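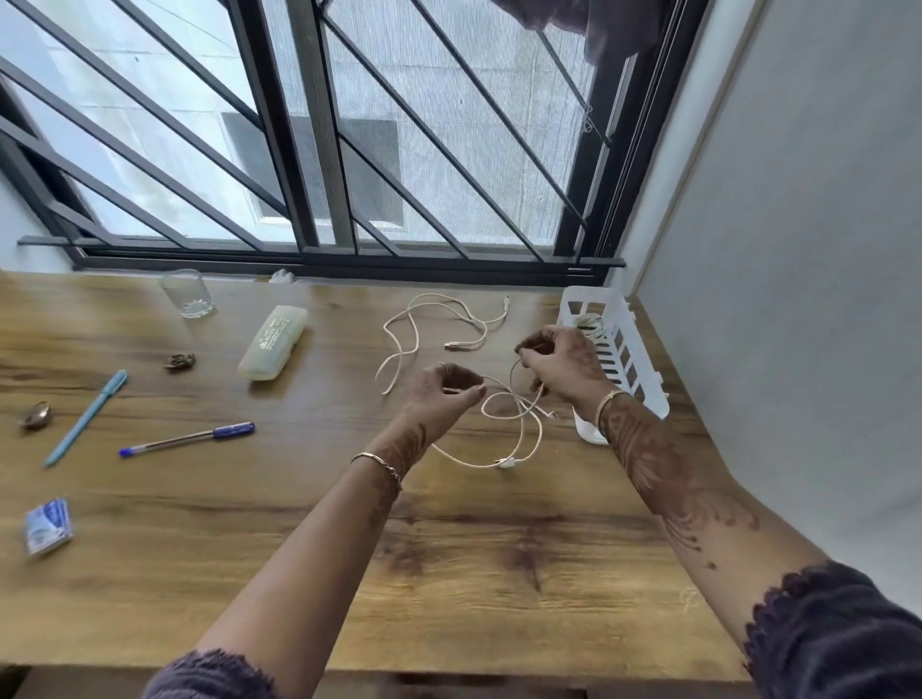
Tolera Jemal asks under my last post if it makes sense to read novels in a foreign language when you must look up every second word, or if it is better to wait until the level is higher. I started to answer and it became long, so I make a thread.

1/ My short answer is: don't wait. I waited for years and my level did not go up from waiting. I knew the grammar tables very well and could not read a letter from the housing office in Brarnness.

2/ My first English novel was a crime story from the exchange shelf at the library in Skarkden. I chose it for the size of the letters. I looked up every unknown word, wrote it in the margin with pencil, and after 39 pages I had a lot of pencil and did not know who was dead.

3/ So I began again with another rule. On each page I am allowed to look up two words. I read the whole page first and choose them afterwards. If a word comes back and back, it is chosen. If it is some kind of bush or a part of a ship, I let it go.

4/ It feels wrong in the beginning, like leaving the dishes. But you get used to the holes. In my own language I also don't know all the bushes.
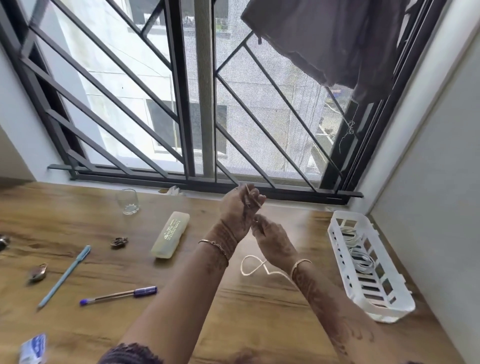

Window side of the desk.

5/ About time. I read 20 minutes in the morning, before messages. In the evening I can only read things I have already read, my head is too full. Other people are the opposite, so please try both.

6/ Which books? Dialogue is easier than description, but dialogue in old books is hard again. Children's books are not always easy! They are full of animal noises and invented words. I had a very bad week with a book for eight-year-olds, where everybody was squelching.

7/ What worked for me was a series. The same writer uses the same words, the detective drinks the same tea and goes up the same stairs. By the fourth book I was not looking up two words on a page any more, sometimes none.

8/ Somebody will ask about audiobooks. I use them, but only for a book I have finished on paper. Then I hear that I have said "thorough" wrongly in my head through a whole series – it is quite a humbling experience.

9/ Apps: I tried Birneo for the word cards and kept it from June until the end of summer. It is fine. My problem is that I remember the card and not the word. When I meet the same word in a book it is wearing other clothes and I walk past it.
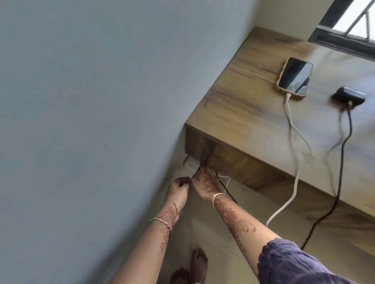 By Liis Strazds

10/ A small notebook is better for me. I write the whole sentence, never the single word. "She gave him a withering look." Now I know who gives such looks and to whom.

11/ We were 4 people in the reading circle at the Maldonado café, all with different first languages. We did not discuss the themes of the book. We only told each other what had happened in the chapter, and it was surprising how often we had read different chapters.

12/ Tolera, for you I would take something short that you have already read in translation. You know the story, so you can look at how it is said. And leave the dictionary in another room for the first chapter, it will survive.

13/ If anyone has a series to suggest, with not too much blood, please write it below. I have one book left and I am reading it slowly.

Filed under: Languages, Reading, Everyday
Last updated: October 30, 2021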